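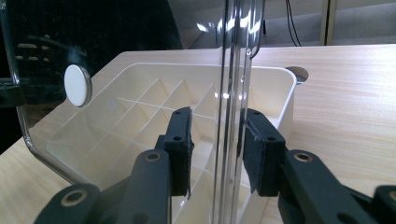

A clear acrylic panel, held upright.

3 min read

Happy New Year, lovely lot! It's 1st January, my bathroom shelf is a disgrace, and I've spent the morning sorting the keepers from the things I only bought for the box. So this month's beauty bit is a quick round-up of what's coming and what I've finished.

First up, the Bortolotti winter hand set, which sold out before I'd even finished my toast last time. It's back in the Sevside shop and online, with 500 sets put by for newsletter readers. You get the fig hand cream, the cuticle oil and a little tin of the balm (the balm is the one you want, the oil is fine but it does get everywhere). If you've had the old fig cream, the new one is a bit thicker and takes longer to sink in. I like it at bedtime. I would not like it five minutes before typing.

Then there's Mukance, who have redone their night mask. I moaned about the old smell in June and got 1,306 replies, most of them agreeing with me and a few quite cross! The new one smells of hardly anything - a bit like clean washing - and it doesn't slide off onto the pillow. I've used it twice a week since the sample came and my cheeks are less flaky than they usually are in the cold. My chin is the same as ever. Refills fit the old jar, so hang on to yours.

Points next. If you've got a Brundbridge card, anything you earned last year carries over until the end of June, and you can now spend points on minis as well as full sizes. I had 3,449 sitting there and had forgotten all about them. They've gone on two lip tints and a cleansing bar, and I regret only the paler tint, which makes me look as if I need a lie down.

A few of you asked whether you can put the Mukance mask over a retinol. I wouldn't, my skin went pink and sulky when I tried it, but the leaflet has a page on mixing products and the counter staff at Sevside will talk you through it.

Next time I'm doing lip balms, the cheap ones included. Send me your favourites, and tell me if they come in a pot or a stick, as I've gone right off pots.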